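4.2 Where the dishes go when there's no room for them

I'll start this section with a confession, which is that I never meant to write about draining dishes at all. The study was supposed to be about worktops in small kitchens, and the 53 households in Candonport who let me in were told as much. But every time I asked someone what they'd change about their worktop, they started talking about the rack. It was in the way, or it was too small, or it was the only thing that had ever worked and they'd fight anyone who tried to move it (one man very nearly meant this). So by the second week I'd added a page to my notebook headed "rack", and by the end that page had eaten the rest of the notebook.

As I said in section 3, I'm going by what people told me and by what I could see on the day. I visited each home once and most of them in the early evening, so I've got plenty on tea-time washing up and next to nothing on breakfasts. I also collected diary slips, one for each time someone put things away, and 1571 of these came back in a state I could read. A further 127 were left out, mostly for having no day written on them, and a few for having been used as shopping lists.

The first thing that struck me was how much people wanted the rack to be at the back. A rack at the front edge gets knocked by elbows and drips where you're standing, and several people said it made the whole kitchen feel full even when it had only a mug in it. Pushed up against the back wall it takes up exactly the same room, of course! But the bit of worktop in front of it is then yours, and that strip is where the chopping and the buttering and the opening of post all happen. Hwang's way of drawing kitchens, with a line between "kept" surface and "used" surface, helped me a lot here. I borrowed it for my sketches and I'd recommend it to anyone who has to measure other people's kitchens while they're trying to cook in them.

The second thing was that flat items are a different problem altogether. Plates have slots made for them. Boards don't, or at least the slots in an ordinary rack are too narrow for a thick one, so boards end up lying on top of everything, or propped behind the taps, or – in more homes than I'd expected – stood in something that was sold for paperwork. I was rather taken with this. A desk organiser or a letter rack has wide gaps and doesn't mind a bit of weight, and if the sides are slatted the air gets round as well. People who did this were oddly shy about it and tended to say they'd "get a proper one" at some point. I couldn't see why they should. The Trarkari board stand that two households had bought for the job did much the same thing, and both owners complained that it tipped.

Bowls are the third thing, and here I've got less to say, as bowls seem to go wherever there's a gap. Deep ones hold water in the foot ring if they're turned over, and they hog the rack if they're not. In 7 homes the biggest bowl never went in the rack at all and simply lived out on the table, where it collected keys, onions, or nothing in particular. I asked whether it was on its way to being put away and usually got a laugh.

Figure 3 has a wire rack and a slatted organiser sharing one tabletop, with an orange bowl left out on the surface.

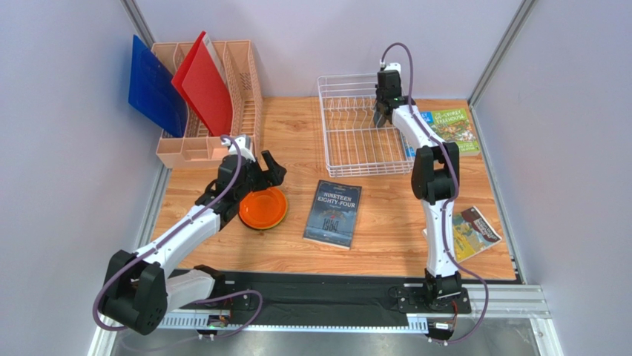
Should chopping boards be kept in the same rack as the plates? Only if the gaps are wide enough for the board to stand up without pushing the plates over; otherwise give the boards a holder of their own.

I know that sounds thin as advice after so many visits, but it's what the slips bear out. In homes with a separate holder, people wrote things like "boards straight in, done", whereas those with one rack for everything wrote a good deal about moving things to get at other things. One slip from the Skerasska flats just says "took it all out, put it all back, gave up". I've pinned that one above my desk.

There's a limit to how far I can push this. Homes with a separate holder may well be homes where somebody likes things tidy to begin with, and I've no way of pulling the two apart with what I collected. I didn't swap anybody's racks about or ask them to try a new arrangement, and I wish now that I had. I also suspect people were neater for my visit than they'd otherwise have been, although the state of some of the sinks makes me doubt it.

The same question comes up again with baking trays, which are flat and also far too big for anything on the worktop, and I'll take those together with pan lids in section 4.3.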